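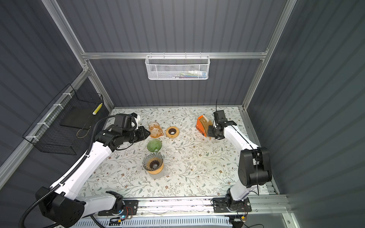 Urmila Chauhan wrote that the coffee cell had stopped again during the early run, third time since Monday, and asked whether her crew should go back to setting filters by hand until it was sorted.

Last updated: Thursday, January 8, 2026

Site: Plonddale
Cell: Rirnska, two arms
Status: open, workaround in place

Reported problem
The right arm goes to the COFFEE box for a paper filter and stops with a grip fault. The left arm then waits at the glass server and times out after 70 seconds. Operator has to clear both.

Checked so far
Gripper force on the right arm – within limits. Cables reseated on both plates, no change. Log shows 1,948 cycles since the June service and 9 grip faults, all on the filter step. None on the server or the drippers.

Ran the filter step alone with a new box squared up to the taught position. No fault. Turned the box a little and it faulted on the second try. The taught position has no allowance for the box moving as it empties.

Workaround
Operator straightens the box at the start of each run and again at the break. Urmila says this takes someone off packing, and they lost that spare person when the cell went in. Noted. Shift lead to put it on the rota as a real task so it stops coming out of people's breaks.

Next
Notik to quote for a fixed holder. Tomar to reteach the pick once it is fitted. Test over 300 cycles before closing.

Please don't clear the fault from the office. The people on the floor need to know when the arms are about to move.

Comments (3)

Packing, late shift: We were told we'd only have to watch it. Watching it is most of a job.

Tomar: Can reteach in one afternoon, but the holder has to be in first.

Urmila Chauhan: Rota changed from tomorrow. Keep this open please.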